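Reading a Holiday Rental Listing: What the Words Are Worth
Handout 4, Short-Stay Accommodation and the Guest 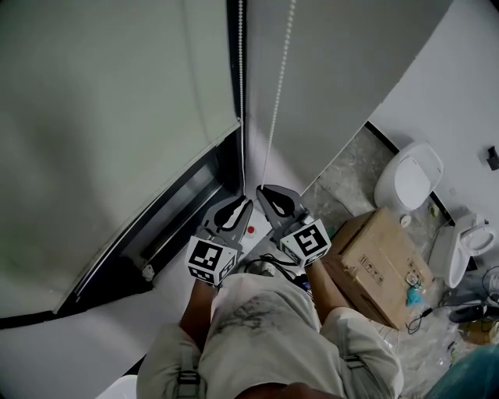
Last time we looked at how nightly rates are built up. This week is the listing text itself, and my position is that most of it tells you very little. Bring a listing to the tutorial that made you want to book, and be ready to have it pulled apart.

1. Distance

"Minutes from the beach" has no unit in it. Minutes by car, on foot, downhill? One of our set listings, the Murnum flat, claims a 5 minute walk to the water. The map has it at 1,104 metres by the footpath, with a highway to cross. Try that with a toddler and an esky. A distance in metres can be checked, so I give it some credit. A distance in minutes I treat as a mood.

"Close to restaurants" is worse again. Which ones, and are they open in March? Plenty of coastal towns shut half their kitchens once the school holidays finish, and the listing was probably written in January.

2. Sleeps

The "sleeps" figure counts horizontal surfaces. It doesn't count chairs at the table, hot water, or plates. Chaltu Derese's reading (in your pack) uses the term "lounge-room capacity" for guests who only fit if someone gives up the living area every night. I'd go further than she does and ignore sofa beds altogether until I know which room they're in and whether it has a door.

Quick test: divide the sleeps number by the number of bathrooms. Over 4, ask questions.

3. Adjectives

Cosy, charming, rustic, coastal, boutique. Vibeke Bech calls these "costless claims", meaning the owner can't be caught out on them. "Spacious" belongs here too unless there's a floor area next to it. Cross them all out with a pen and see what's left. With the Lokitano cabins page, students last year were left with a bed size, a parking space and a phone number.

"Recently renovated" is a slippery one. Recently when? And which room?

4. Reviews

I'm not persuaded by averages. Guests who've met a friendly owner tend to go easy on the mattress, and people who had a dull but adequate stay mostly don't write anything. Lina Nassar argues that the middle reviews are the useful ones and I think she's right, although her sample is small and comes from a single town. Read her section on replies as well. An owner who argues with a complaint about noise has usually confirmed the noise.

The Distar badge on some of the set listings deserves a hard look. Owners apply for it, pay for it, and fill in the form themselves. More than 80 properties in the coastal set carry it and I couldn't find one that had been refused. Draw your own conclusions, but put them in writing with a source.

5. What's left out

Go looking for the gaps. No mention of heating, no mention of stairs, no mention of whether linen is supplied. The Hauksdóttir guesthouse listing runs to a full page about the view and never says what floor you're on. Sigrún Ketilsson would say silence is neutral and we shouldn't read too much into it. I don't agree, and we'll argue about it in class.

Cleaning fees and bonds also tend to turn up late in the booking. Write down the total at the final screen and compare it with the first price you saw.

For the tutorial
- Derese, whole chapter
- Nassar, the section on middle reviews, plus owner replies
- Guðlaug Hafstein's two-page note on photos taken with wide lenses (skim it, the second page repeats the first)
- Your own listing, printed, adjectives crossed out

Room change: we're upstairs from 2 pm. Late copies of the first assignment go in the box by the door.

Share this page (5)
4 comments

This site uses cookies to remember your settings. Accept | Manage preferences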